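[bench-arms] Re: left wrist cable keeps working itself out
From: Florence Melnyk
To: bench-arms list
Date: May 21, 2022

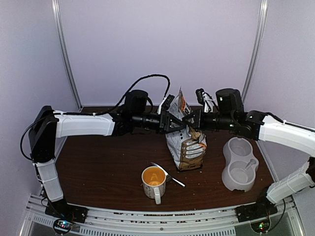
Tobias, before you order a third cable, look at the length of the one you have. Ours did the same thing for most of a winter, and we blamed the connector, then the crimp, then the person who did the crimp (me). The cable was fine. It was too short for where the wrist goes when both arms come in to the middle, and every time the left one reached across, it gave the plug a small tug, like a child who wants to leave a party. Our left arm now has its cable going up and over the wrist motor in one big loop from the elbow to the gripper, with nothing holding the top of the loop. It looks like something you'd trip on. With the two grippers meeting over the table on the pet food bag, there is still a good arc of slack standing up in the air, and that reach is close to the worst one we ask of it.

You wrote:

> The left wrist drops off the bus every couple of hours. Power
> cycle brings it back. I have reseated the plug at the gripper
> end, swapped the cable twice, and put a zip tie on it at the
> elbow and another halfway along the upper link so it can't
> move. Right arm has never done it. Kenji says it is the motor
> and I should send it back to Ondach, Yolanda says it is the
> zip ties. I would like it to be neither as I have no spare
> motor and I was proud of the zip ties.

I'm with Yolanda. Sorry.

The one halfway along the link is the one I'd cut first. Tie the cable down there and all the slack you have is whatever lies between that tie and the plug, and on ours that wasn't enough for a full wrist roll. The elbow tie can stay if you leave a decent belly of cable hanging on the outside of the joint. If it goes tight when the elbow folds, it's wrong. Cut it and start over.

What I do, in the order I do it:

Motors off, arm supported. The left one will sit down on the table with real conviction if you let go of it, and I have a dented mug to show for it.

Plug the cable in at the gripper end and leave the elbow end loose. Move the wrist by hand through everything it can do, both ways on the roll, then bend it as far as it goes. Then put the arm all the way across to the far side of where you work. Let the cable take up whatever it wants.

Mark it at the elbow with tape at the greediest position. Add a hand's width. Now you can clip it.

Run it slow, empty, for one full cycle and watch the loop. If it dips low enough to get near the fingers, you've been too generous. Ours was, at first, and the left gripper picked up its own cable and held on. The log for that run says "grasp successful."

On why the right one behaves: on ours the wiring on that side comes up through a little white clip that stands proud of the gripper, and the clip takes the pull. I printed it from a file Loretta Lindqvist posted here in August, the one she called Suta for reasons I never got out of her. If your right arm has one and your left doesn't, there's your difference. I keep meaning to put one on the left as well. The loop works, so I keep not doing it.

Two other things while you have it apart.

First, the crumbs. If you're running the food job like we are, they get everywhere, and I don't care how neat your scoop is. Kibble dust has fat in it. It makes a sort of paste with whatever is on the base, and the paste goes hard. I wipe the tabletop at the end of the day and go around both black bases with a dry paintbrush. Don't use compressed air. I used compressed air. I was finding crumbs in the rail slots along the front of the table for weeks, and one of the little boards lives right down there below each base.

Second, the bag. I saw your note to Rosenthal about the arms "fighting" each other on the two-handed pinch. If the grippers come together at the top of the pouch and each one thinks it has to close all the way, they'll push against each other and the wrists get warm. We back the right one off a touch and let the left do the holding. The top of the bag gets crumpled whatever you do. A fresh bag is stiffer than an old one, so tune it on an old one and then check it on a fresh one, or you'll be tuning it twice.

And before anything goes back to Ondach, read the error counter on that motor. Mine was at 168 after a bad afternoon, and it stayed at 168 from the day I changed the routing. If yours keeps climbing with the arm parked and the cable slack, then Kenji is right and I will say so on the list, once.

I haven't tried any of this on the Florklow gripper. The plug on that one faces the other way, I'm told, so the loop may want to come from underneath. If somebody has one running, please tell Tobias how you've routed it.

Save the zip ties. They're good on the post at the back, where nothing moves.

Florence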